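Altari Room Hire: Frequently Asked Questions

How do I book the room?
Fill in the form on the Bookings page. We reply by email, usually the same day. Your date is held for 5 days while you pay the deposit.

How many people can I bring?
The limit is 42, children included. For a seated meal we suggest no more than 30.

How much is the deposit?
$90, returned after the event if the room is left clean. It goes back to the card you paid with.

Can I get in early to set up?
Yes, if the slot before yours is free. Ask Sandamali Sivakumar at the front desk. Morning bookings can't start before 8 a.m.

Can I bring my own food and drink?
Yes. There is a fridge, a sink and a small oven. We don't supply plates, cups or cutlery, so bring your own. Paper ones are fine.
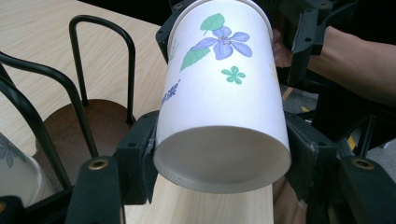
Do you allow alcohol?
Beer and wine are allowed at private parties. You may not sell drinks or charge at the door.

What about decorations?
Use the hooks along the walls. No tape on the painted surfaces, no confetti, and no candles other than the ones on a cake.

Where do guests park?
The lot behind the building is shared with the dentist. After 6 p.m. all spaces are open. Before that, please use the street.

What do I do with the trash?
Bag it and put it in the gray bin by the back door. Flatten boxes. If the bin is full, take the bags with you.

Can I play music?
Yes, until 10 p.m. The room has a speaker with a standard audio cable. Bands need to be cleared with us first.

Can I change my date?
Once, at no charge, if the new date is open. A second change is treated as a cancellation.

Is the room open all year?
We close for part of May for floor work. Those dates are blocked on the calendar.

Who do I call if something goes wrong during my event?
Cillian Rafferty's number is posted inside the kitchen door.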